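Section 6: Running the folding demo for visitors

I've run this demo at our open day in Hutodthorpe and again for a school group from Kodcombe, so most of what follows is stuff I learned by getting it wrong first. If you've already charged everything and paired the hand-held gripper (that's section 4), you're in the right place.

The idea is simple. One person works the gripper on a real bed with a real piece of clothing, and the guests watch the live view on a tablet in the next room. Then you play them some of the recordings that Kumsa, our folding arm, learned from. People love it! They'll happily stand there for ages watching a sleeve go over.

Before guests arrive

1. Pick one garment and stick with it. Something padded with a clear edge is the friendliest choice — thin T-shirts slide away from you and make you look clumsy.

2. Lay it front side up on the bed and smooth it from the middle outward. Pull the collar straight.

3. Turn on the gripper and squeeze the handle all the way shut, then let it open. Do this 6 times. The tablet should show the opening going from 0 to full without any jumps. If it jumps, go back and redo the zero step in section 4.

4. Check the free space on the card. I like to start with room for 40 takes, and I've never once used them all in an afternoon.

Note: You don't need to tidy the room. Erhan Akbulut cleared everything away for our first visit and the recordings looked nothing like the ones Kumsa had trained on. Leave the bedding however it is.

During the demo

5. Say hello, and let everybody find a spot where they can see the tablet before you start (I always forget this and end up starting twice).

6. Press the side button once. Wait for the beep.

7. Bring the fingers in low over the hem and close them slowly. You want a pinch of fabric between both pads, about as much as you'd pick up with your own finger and thumb.

8. Lift, carry the hem up toward the collar, and set it down. Open the fingers all the way before you move off or you'll drag the fold with you.

9. Do the sleeves next, then press the side button again to save.

Caution: Keep fingers, lanyards and long hair away from the linkage arms. They pinch. Korkor Kpodo now takes her scarf off before every session, and I'd suggest you do the same.

Caution: Don't yank if a pad catches on a button or a pocket edge. Open the handle, back straight off, and try again from a little to one side.

10. Offer the handle to a guest. Kids get it faster than adults, in my experience — just save their takes in the folder called "visitors" so they don't get mixed in with the 157 we keep for training.

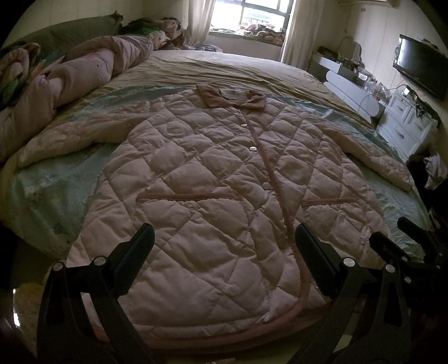
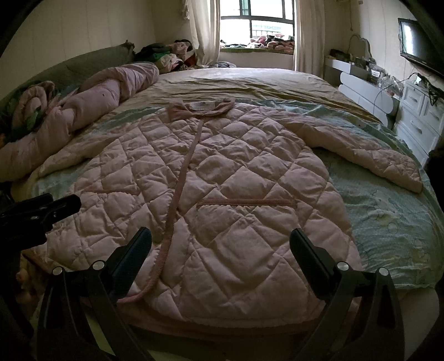 The quilted jacket laid out on the bed, from the gripper camera. Pinching the hem (step 7) is shown in the first picture.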